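Pleltitz, 27.03.2024 : réunion de travail sur le stockage des céréales

Nerea Carretero, directrice de l'association Folleser, a reçu au siège de Pleltitz une délégation de la coopérative céréalière Satti, conduite par son président, Patricio Goicoechea. L'entretien a porté sur la convention de stockage applicable à la prochaine récolte, qui concerne 91 exploitations adhérentes. 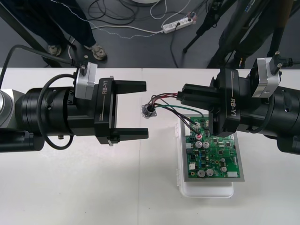 Le projet de texte fixe à 876 tonnes la capacité réservée au seigle et au petit épeautre – les lots biologiques étant stockés séparément. Baltasar Calvo, responsable technique de Satti, a présenté le protocole de contrôle de l'humidité à la réception. La signature est prévue en septembre.

Contact presse : Adoración Bermúdez, Folleser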